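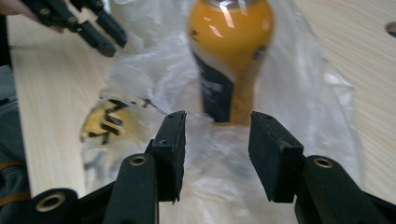
One reader wrote in after the last issue to ask why the build at Clurkus has spent so long on its fingers when the arm they are meant for still has no wiring. The same message wanted to know whether a printed hand can hold up to daily use, or whether the joints go sloppy in the first month and the whole thing ends up in the parts bin.

The fingers came first by choice. An arm that moves well and can't hold anything is hard to learn from, and a hand can be tried at the bench long before there are motors behind it. The workshop group working on Kamata, which is the name the build has had since spring, wanted to settle the grip by hand and then size the motors to suit.

As for the joints, the first set did go sloppy. Those had screws running straight through the plastic, and the holes wore oval. The current set has brass bushings pressed into the pivots. A bushing has to go in square. Two links were scrapped because theirs went in at a slant and the finger rubbed on its neighbor all the way through its travel. The press jig on the shelf by the drill press was made after that, and anyone may use it. Please put it back with its 8 mm pin.

The pads have been through three versions. Version 1 was bare plastic and slid on nearly everything. Version 2 had a soft rubber face that gripped well but peeled at the corners, and the glue let go in hot weather. Version 3 is a flat rectangular pad with a matte face, fastened from behind, and it can be changed without taking the finger apart. It is the version now printed for all the hands.

Bench trials use ordinary household things, the kind that come home from a grocery store. Soft packaging has been the hardest. A thin plastic bag folds up between the pads and the fingers close on film with the item still sitting behind it. Bottles are easier as long as the pads meet them below the shoulder. In the last full round, run with version 3 pads on rigid items only, 98 of 100 lifts were good. Both failures were the same jar, picked up by the lid. A round with bagged items will be written up when it is finished, and the numbers are expected to be lower.

Work still open in August:

The linkage on the left side of the second hand binds slightly near full open. It needs to come apart and be checked for a burr.

The motor mount for the wrist has been drawn but not printed. The black filament is low, so please use gray for test parts.

The Brandus controller board is on the electronics shelf. It has been powered up on its own but has not been connected to anything else.

Drawings and print files for the fingers are in the Brarkalov folder on the shared drive. The folder marked "old" holds the screw-joint version and should not be printed. Changes to the pad go in the notes file with the date, so that the next person knows which one is on the hand.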